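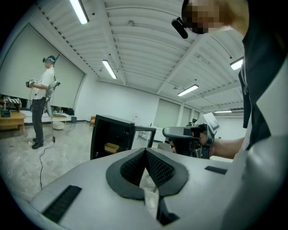 Fig. 1: Hand-held grippers and headset in use in the main room.

When I picked this project I thought writing rules for recording with hand-held grippers would be the easy bit. I was wrong! Our group at Kanotach had one page of notes, half of it about charging, and everybody did the rest from memory. My job was to turn that into a proper set of working rules and try them out through February.

I started by reading the Tekex handbook, which the lab bought a couple of years back for its fixed arms. It's good on emergency stops and fencing, but it assumes the robot stays put and the people stay out. With hand-held kit you've got people walking about (sometimes in a headset) and the floor matters far more than any fence. So I kept the Tekex headings and rewrote nearly everything under them.

The rules I ended up with:

Cables first. Any cable that reaches the floor gets checked before the headset goes on, and the wearer walks the route once without it.
One person talks. If two people are working, only one calls start and stop.
Keep 2 metres clear between people unless the task needs them closer.
Headset breaks after 20 minutes were in my first draft, but people kept losing track, so now it's a break after every 4 recordings.
Faces get blurred before anything leaves the lab machine, no exceptions.
Write down what went wrong straight away, even if it's boring.

I tested these over 60 recordings on the Prura task set, which is mostly picking things up and putting them in boxes. The log sheet was the bit people moaned about – fair enough, my first version had far too many columns. I borrowed the layout from the Lưu project's sheet and the moaning mostly stopped.

What I'd still like to sort out is the clear distance. I took 2 metres from an older lab sheet and never tested it against a longer reach. The plan is to get to 200 recordings before the rules go up on the wall, and I want a go at measuring that properly first.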